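Placing Things in a Small Microwave: Beat Aebischer on Cavities, Plates and Table Height

Beat Aebischer has spent most of his working life on small kitchen appliances, first on door hinges at Schwaiger and now on layout and handling at Graden. His current subject is modest. He studies how an item gets from a plate on a table into a microwave and back again, and what the cavity and the table do to help or hinder it.

"The door is where I start," he says. "People look at volume first. They read a number of liters and assume it tells them what will fit. The opening is always smaller than the cavity behind it, and the opening is what your hand has to deal with."

He prefers a white interior for test work. Marks and vents are easy to find against it, and a colored item stands out from the walls without extra lighting. For the same reason he picks items with a strong color and a simple outline.

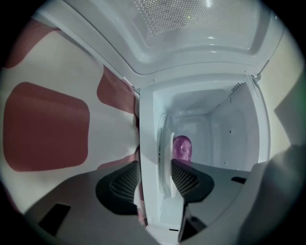 The open cavity, with the glass turntable and a purple item inside.

The turntable gets more of his attention than any other part. Glass is smooth, the rim is raised, and the plate has to sit correctly on its support before it will turn. "If you brush the rim on the way in, you can lift the plate off its seat and not notice," Aebischer says. "Then you close the door, and the plate scrapes. Most complaints we logged at Schwaiger as motor faults were a plate out of position."

His advice is to come in above the rim, lower the item straight down, and let go only when it has settled. Round items should go down on their longest side. An item set off center will travel in a circle as the plate turns, and a long one may touch the wall at one point in every turn. He checks this by turning the plate through a full circle by hand, stopping every 60 degrees.

The Graden handling sheet, which he wrote in March, gives 12 placements for each item. Half begin from a plate and half from the bare cloth. He does not consider the difference trivial. A plate has an edge that guides the item but also blocks a low approach, and it can slide on fabric. A cloth gives more grip and bunches up under pressure.

Asked about the table, he becomes more particular. He wants a square top, because the distances are the same from each side and the appliance can be moved without redrawing the layout. The microwave goes on the far half. The near edge is kept for the serving plate — close to the person, with a clear line to the opening.

"A door that swings to the left uses up the left side of the table," he says. "You have to plan as though that space is already taken. Anything you want to keep within reach goes to the right, or on top if it is light and flat."
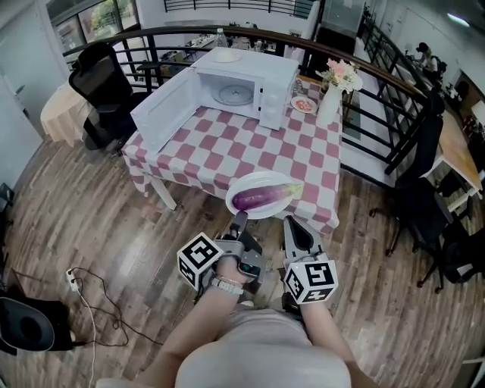
He does not clear a table completely before he works on it. A kitchen table usually has flowers, a bottle or a second dish on it, and a layout that only works on an empty surface is of little use to him. He moves an object when it stands in the path of the door or directly in front of the opening. Otherwise it stays. Tall things go to the back, where an elbow will not reach them.

The checkered cloth is a habit from an earlier project, Trultatano, in which table layouts were compared from one session to the next. Large squares make it simple to put a plate back where it was. "You count squares from the corner and you write it down," Aebischer says. "Two across, one up. It is faster than a ruler, and it is accurate enough for a plate."

Over the Trultatano work he recorded nearly 3000 placements. The notes are kept in a plain table, with one line for the item, one for the starting position and one for the final position on the turntable. He has resisted adding more columns.

His next piece of work, under the name Wundosine, will look at removal. Taking an item out is the harder half, in his view, as the back wall limits how far the fingers can go and the rim is now in front of the item.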